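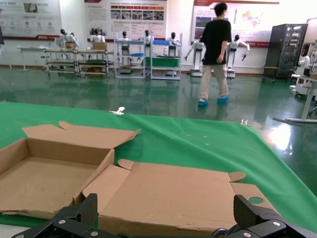 How often must the fingers of a box-folding cell be checked?

Every 80 cycles by hand and by eye, and once more at the end of the shift, with the torque wrench.

This question and this answer were the first page of the Nitar handbook, and in my first week I copied both of them into my notebook, in my own language and then in English. In May I had come from the Allberg plant, where I looked after conveyors. A conveyor tells you when it is unwell. It squeals, it smells. The cell at Braltura was silent, and I did not trust it.

The work was simple to explain. The arm had to take a flat box, raise the walls, bring the lid over and push the tabs in. When the fingers were true, it did this with a softness that I found almost embarrassing to watch. When they were not true, it tore the board, always at the low edge, and then it went on to the next one with the same softness.

On Fri 22 November it tore four boxes before lunch. I pressed the hold button and wrote the cycle number, 2,233, on the sheet.

I began with the screws on the lower plates of the fingers. None was loose. I cleaned the pads with a dry brush, because paper dust fills the fine texture and the grip becomes uncertain. I pulled the cloth flat, pressed the clips down again and ran one box at slow speed. The left wall came up well. The right finger arrived late – so little that I felt it more than saw it – and the board bent where there was no fold.

The log had the history of that finger. It had been changed at cycle 1,195 by the man from Durrani, who supplied our spare parts, and under his signature he had written "zero set, good." I had read this line many times. Now I read it as one reads a letter from a relative, looking for what was left out. He had set the zero with the fingers closed. The handbook wanted it with the fingers wide.

I opened them fully and waited until the motor stopped holding. Then I put the gauge against the right plate, entered the new zero, closed, opened, and measured again. The difference was 2 tenths of a millimeter.

The next box went together without a sound. I stayed for ten more, with my hand near the button. Then I took the pen and wrote under his line, in my best letters, "zero set, fingers open." I thought for a while about the word "good" and left the space for it empty until Monday.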